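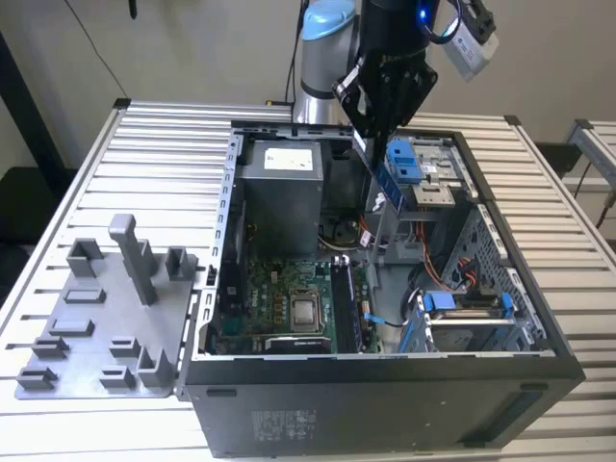
## 二月，深夜，Wondirstead

都快一点了，我还是睡不着，干脆爬起来写。今天 Cotora 出了一回不小的故障，而我居然高兴得像捡了钱！（先写清楚：人没事，机箱也没事，硬盘还没测。）

拆机这套流程我们磨了好久，让机械臂把旧台式机里能再用的东西一件件取出来，先是内存，再是硬盘，最后才轮到显卡。前两样白天已经跑得很顺了。机箱侧放在铝型材台面上，盖子早拆掉了，夹爪从上面伸下去，往硬盘架那边找托盘。我特别喜欢看它往下探的那几秒，慢吞吞的，跟老钟表匠似的，每次看都觉得好玩。

第十三轮，它夹住托盘往外拔，拔到一半打滑了。打滑本身不稀奇，程序里写了重试。问题是它没有先退出来，直接就地合爪，然后往下压，一直压。我听见机箱发出很闷的一声“咯”，台面跟着震了一下。按道理，力一超过 26 牛，它就该自己停住。它没停。

Rakiya Abubakar 离急停最近，一巴掌拍了下去。整个过程大概比我读完上面这一句还短。她拍完手还按在上面，回头看我，说了一句：“你的手。”

我低头一看，我的右手已经伸过了台边。我当时想去扶机箱。完全没过脑子，就是看见东西要歪，手自己出去了。写到这里我还是有点后怕。操作规程的那一条是我自己起草的，机械臂通电时手不过线，我给新来的人讲过好多遍，讲得眉飞色舞，结果轮到自己，手比规程快。得记下来，也得老老实实写进故障报告，不能只写机器那一半。

后来我们俩坐下来喝了杯茶，谁也没急着复位。Rakiya 坚持先把日志导出来再碰任何东西，她是对的，我上次就是手快复位，把控制器里的缓存冲掉了，查了整整一周都没查出名堂。

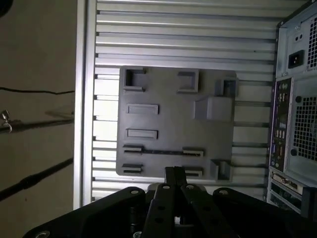 **Rupert Aebischer**

名字先签在中间，这本日记是跟 Rakiya 合用的，后面这一段是我一个人的猜测，写错了算我的，跟她没关系。

下午的日志真是太好看了！力传感器的曲线前面平平的，重试一开始就往上翘，最高冲到 69 牛，然后一刀切掉，那是急停。上限明明是 26，中间这一大截为什么没人管？我盯着曲线看了好久，先怀疑传感器没清零，把开机后的读数翻出来，正常。又怀疑滤波太重，反应慢，算了算延迟，也对不上，延迟再大也不至于漏掉这么长一段。

最后是在 Rainer 里找到的。Rainer 是我们自己写的调度程序，正常动作和重试动作走两条路。正常那条路每一步都带着力上限，重试那条路先重新载入一遍工具参数，载入完，力上限就被默认值盖掉了，默认值高得离谱。也就是说，只要重试一次，保护就等于没有，而且屏幕上什么提示都不出，界面照样绿油油的！

我找到那一行的时候从椅子上蹦了起来，把隔壁的人都招来了。虽说是个很丢人的错（代码是我写的，去年秋天，多半也是这个钟点写的），可是一个只在打滑之后才露头的毛病，能在我们眼皮底下现形，我真的觉得运气太好了。它要是等到 Hernmont 的人来验收那天才出来，我都不敢想。

Rakiya 没我那么激动。她问了一个我没想到的问题：前面几个星期也有过打滑，也有过重试，为什么偏偏今天压出声来？

我说因为今天是硬盘托盘，硬。她说昨天也是。

我没话了。
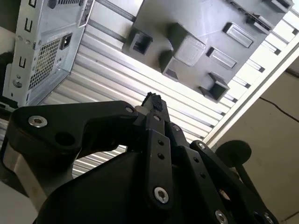 打滑的根子，我现在认为在指尖。前面查程序查得太入迷，把最土的原因给漏了，还是 Rakiya 催着我去翻保养记录，才发现这副胶垫已经开合了约 4000 次，早该换了，表格上那一格一直空着。再凑近看中间那根手指，顶端的深色胶垫上沿看上去已经有些磨损，像是要掉渣的样子，跟新垫子的边不好比。垫子一旧，抓力就差，托盘拔到最紧的地方自然容易滑脱；滑脱的位置又和以前不一样，爪子再合上时没对准，往下一压就顶在了什么硬东西上。顶在哪里我还说不准，明天要拿手电照着机箱里面慢慢找。两件事单独来一件都闹不大，凑在一起就成了今天这个样子。

这个解释我挺满意的，可也只是解释。Rakiya 在旁边用铅笔批了“待验证”，笔迹很重，纸都快戳破了。

傍晚做了一个小实验，没有用真机箱。我们在台面上垫了一块厚泡沫，人都退到线外面，把速度调到最低，故意让 Rainer 走一遍重试那条路，只看它报出来的力上限是多少。果然，重试前是 26，工具参数一载入，数字就变了。又跑一遍，还是变。能重复出来！做这行的人都懂这三个字有多让人踏实，我当场给 Rakiya 鼓了掌，她没理我，在抄数字。

改法其实不难：载入工具参数之后，把力上限重新写一次，写完读回来核对，核对不上就不许动。Rakiya 还想加一条，打滑之后一律先退到机箱外面，停下，等人确认，再决定要不要重试。我起初嫌慢，跟她争了几句。一批机器拆下来，多等这些确认，节拍就难看了。她说节拍难看总比手难看强。我想起自己那只手，就不争了。

还有控制器那边的安全限制，也得重新看。今天控制器自己没有触发保护停机，完全靠人去拍按钮，说明那里的限制设得比我们以为的宽。脚本里的上限只能算第一道，不该指望它一个。我以前总觉得脚本里写得细就够了，图省事。这个念头也记下来，省得过两个月又冒出来。
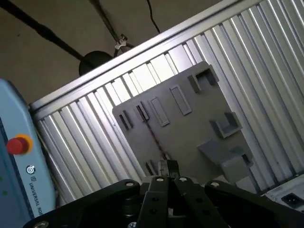
## 明天要做的

先不开机。红色急停按钮先保持按下的状态，等我们俩都到了再说，我已经在门上贴了纸条。

- 拿手电查机箱内部，重点看硬盘架附近，有压痕就拍照。
- 换指尖胶垫，两根手指一起换，旧垫子装袋留着，Rakiya 想拿来测摩擦力。
- 夹爪上的螺丝逐个检查力矩，受了那么大的力，不查我不放心。
- 固定板上的几个卡座也摸一遍，看有没有松动。硬盘取出来之后原本是要放过去的，卡座要是歪了，后面全得重标。
- 改 Rainer 的重试分支，改完由 Rakiya 来审，我不审自己的。
- 控制器安全限制重设，设完用测力计从外面实测，不看软件里的数。
- 硬盘接上读一遍，看还认不认。
- 给 Hernmont 写邮件。照实写，包括我的手。

邮件最难写。草稿开了三次头，头一次太轻松，第二次像检讨书，第三次写着写着又开始夸那条曲线多漂亮，被我自己删了。他们要的是什么时候恢复、会不会再发生，曲线漂不漂亮他们大概不在乎（可是真的很漂亮！我打印了一张贴在日记背面，胶水还没干，翻页小心）。

另外，想在台边贴一条醒目的胶带，把“线”真的画出来。之前那条线只存在于规程里，大家凭感觉，我今天就是凭感觉越过去的。库房好像还有黄黑相间的那种，没有就去买。

Rakiya 走之前又绕回来一趟，问我保养表以后能不能让 Rainer 自己记，开合到了次数就弹提醒，不换不让跑。太好了，我怎么没想到！计数现成就有，加个判断就行，半天的活。我本来想今晚就写，电脑都打开了，看了一眼钟，又合上了。去年秋天那行代码就是这么来的。

水壶还开着，关了就去睡。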